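Informe de avance: programa de lectura y apoyo al estudio en casa
Entidad ejecutora: Asociación Lacerda
Financia: Fondo Trasby
Periodo: segundo trimestre, hasta diciembre

1. Situación general
El programa sigue el calendario acordado, con un retraso en el componente de biblioteca ambulante que se explica en el punto 3. Están inscritos 105 hogares de los barrios de Ovatlow y Prulorska. De ellos, 61 han completado ya la primera visita y tienen un plan de estudio firmado por la familia. Los restantes se atenderán en el trimestre próximo, empezando por los que tienen hijos en el último curso de primaria.

2. Rincones de estudio
En las visitas se habla con la familia del horario de deberes, del ruido y de la luz. Muchos niños estudian en la mesa de la cocina y tienen que recoger antes de la cena. Cuando hay otra habitación disponible, se propone fijar allí una mesa pequeña junto a la pared, con una lámpara. Las familias han pedido sobre todo orientación para los meses de invierno, cuando oscurece antes de que terminen las tareas.
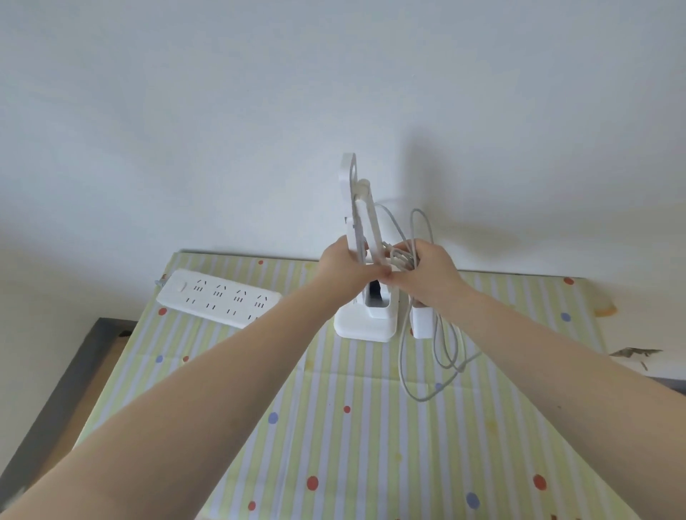
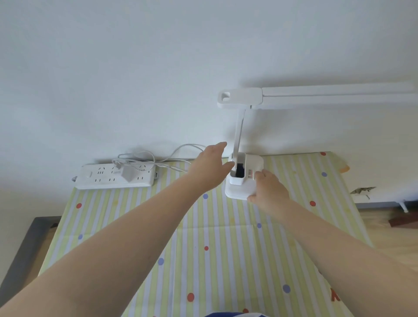 Lámpara blanca de escritorio, junto a la pared.

3. Biblioteca ambulante
El fondo previsto es de 2,000 ejemplares. La catalogación está terminada, pero el vehículo no pasó la revisión a tiempo y las rutas empezaron con un mes de retraso. Desde entonces se hace parada en Ovatlow los martes por la tarde. La parada de Prulorska depende todavía del permiso de estacionamiento, solicitado dos veces. Los préstamos más frecuentes son cómics y libros de animales. Faltan títulos para lectores de más de 10 años, y se propone destinar a ellos la próxima compra.

4. Formación de las familias
Se han celebrado cuatro talleres sobre lectura en voz alta. La asistencia fue buena en los de la tarde y escasa en los de la mañana, de modo que los siguientes se convocarán a partir de las seis.

5. Gasto
El gasto se mantiene dentro de lo aprobado. La partida de transporte tiene un remanente por el retraso de las rutas. Solicitamos autorización para pasarlo a la compra de libros.

6. Próximo trimestre
Completar las primeras visitas pendientes.
Abrir la parada de Prulorska.
Enviar la encuesta a las familias y remitir los resultados con el siguiente informe.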